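Erura Stream Gauge Readings, Dundancombe Catchment

README

Daily water level and water temperature readings from 29 gauges on the creeks feeding the Dundancombe reservoir. Levels are in metres above the local gauge zero, not above sea level. To convert, add the offset in stations.csv.

Files

readings.csv: one row per gauge per day
stations.csv: gauge code, creek, latitude, longitude, offset
flags.txt: meaning of the quality codes

Columns in readings.csv

gauge: four-letter code
date: year-month-day, local standard time, no daylight saving
level_m: mean of the day's readings, three decimals
temp_c: noon reading, one decimal, blank where no probe is fitted
flag: G good, E estimated, M missing

Known problems

Gauge ILTS (Iltska Creek, lower weir) was moved 62 metres downstream in January. Its level series before and after the move should not be joined without the second offset. Gauges with frozen stilling wells are flagged E and filled from the nearest upstream neighbour. Days with fewer than 100 raw readings are flagged M.

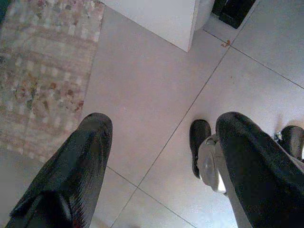

Page last changed: August 9, 2018

Changes in this version

Colour codes dropped from flags.txt. Ragnarsson rating curves moved to their own archive. Duplicate rows at year end removed.

Licence

Free to reuse with credit to the Erura gauge archive. Please cite the version number printed in the first line of stations.csv.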